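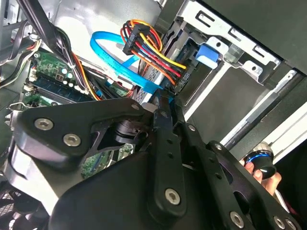
I've spent most of September trying to get rid of things, and I'm here to report that it is much harder than buying them. It started with a leak under the stairs. Everything had to come out of that cupboard on a Friday evening, and once it was all in the hallway I couldn't face putting it back in.

So there I was, sitting on the bottom step with a cup of tea and a bread maker I'd used twice. There were two tents (we don't camp), a box of curtain hooks from the flat in Stotlow, and my gran's Koyama sewing machine, which weighs as much as a small pony and which I am keeping, thank you very much!

My friend Yufang Fang came round to be ruthless on my behalf. Her rule is that if you have to ask what it's for, it goes. I lost most of the kitchen gadgets that way, plus a lamp I still think about.

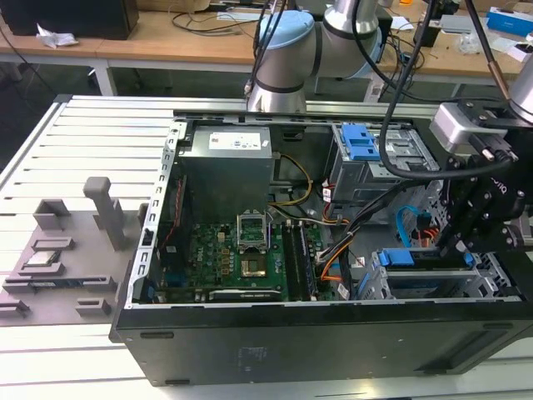
Old paperwork was the worst of it. I had bank statements going back to my first job, every payslip, and the instructions for a Prelska cooker we left behind two houses ago. Yufang wanted the lot shredded and I wanted to read all of it first, so it took the whole of Saturday. Computers come a close second, mind you. Lift the side off a big black desktop like that one, with its green board and DELL printed down it in white letters, and I go all soft and start saying somebody could use the parts. Somebody probably could – but they don't live in my cupboard.

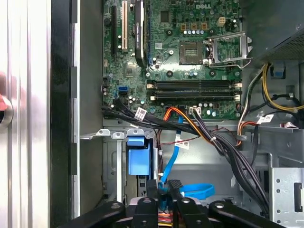 The Dell with its processor socket empty.

The selling went better than I expected. Tahsin Dissanayake from over the road took both tents for 40 pounds, and the Brorby bookcase went for 85 to a very cheerful couple who carried it home on foot. The bread maker has had 403 views online and not one offer. I've dropped the price again and added a nicer photo with a loaf next to it (shop-bought, don't tell anyone).

Next up is the loft. I've been up the ladder as far as my shoulders, had a look round with the torch and come straight back down for a biscuit.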